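Gripper pads – where we've got to

Monday, May 4, 2020

Quick one this week, still writing up the rest. A few people asked how the pad comparison is going so this is that.

Short version: the blue ribbed pads are staying on the hand-held grippers for now. Smooth ones going back in the drawer. Longer version below, skip it if you only care about the controller stuff (next issue, promise).

What we tried. 3 pad types on the same hand-held body, same fingers, same linkage. First the smooth silicone that Laxdal ships as standard. Then a foam-faced one we cut ourselves in Drusville, looked great, fell apart. Then the ribbed rubber ones out of the Davholm parts list. Each got 45 picks on cloth, 15 on bags and packets, and then whatever was left of the afternoon on odds and ends.

Cloth is where it all goes wrong, so cloth got most of the time. A box or a cup gives you an edge to aim for. A garment dropped on a blanket gives you folds, and half the folds are not where they looked to be when you started closing. Thin stuff worst of all. The smooth pads would close nicely on a fold, start the lift and let it slide out sideways. 9 drops on the first set before we stopped to clean them. Cleaned them, better for a bit, then teh same again.

Foam held well – really well – until the face started coming away from the backing. Glue problem, maybe fixable. Not by us, not this month.

Ribbed pads: fewer slips on thin cloth, no shedding, and they wipe clean with a damp rag. Downsides are there too. They grab the layer underneath if you come in too low, so you end up lifting two things and have to put both down. And the ridges fill up with lint off anything fluffy. Soft blankets are the main offender. Wipe between sets, please, and write it on the sheet when you do.

Technique notes, from comparing logs:

Come in from above with the fingers wide, wider than feels right. Close slow for the last bit. If you squeeze fast the fold flattens out and there's nothing left to hold.

Aim for a raised fold, not a flat stretch. On flat cloth push down slightly first and let it bunch.

Small pinch is fine. Bigger bites felt safer but they didn't hold any better in the logs, and they take longer to let go of.

Don't yank. Fast lifts smear the video and then whoever is labeling has to guess where the pads are.

On cameras – the wide lens stays. We did try the narrower Skamaretti one, sharper picture, but it lost the sides of the workspace and you really want to see what's coming in from the edges. Dark corners are annoying, everybody hates them, we live with it. The faster shutter setting is still on the list. It needs more light than we had on the day we tried it, so no verdict yet.

Patterned cloth turned out handy by the way. Busy prints give the tracking something to hang on to, plain dark fabric much less so. If your bringing in clothes for the next round, florals and stripes over plain black. 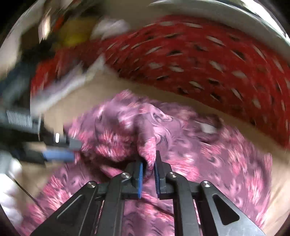 Purple floral print and the blue pads, a small pinch of it held here. Next one has the fingers open over the same sort of print.
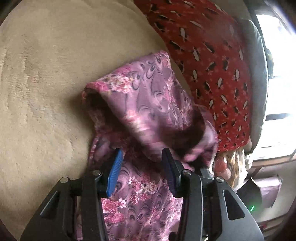
Question that came in twice: do the ribbed pads need a different closing force setting from the smooth ones?

Start from the same setting you used with the smooth pads and only turn it down if thin cloth comes out creased or you keep catching the layer underneath. We dropped ours one step after the first set and left it there for everything else, bags included.

Spare pads are in the Drusville cupboard, second shelf. Take a pair, sign for a pair. Controller comparison next time if the cables turn up.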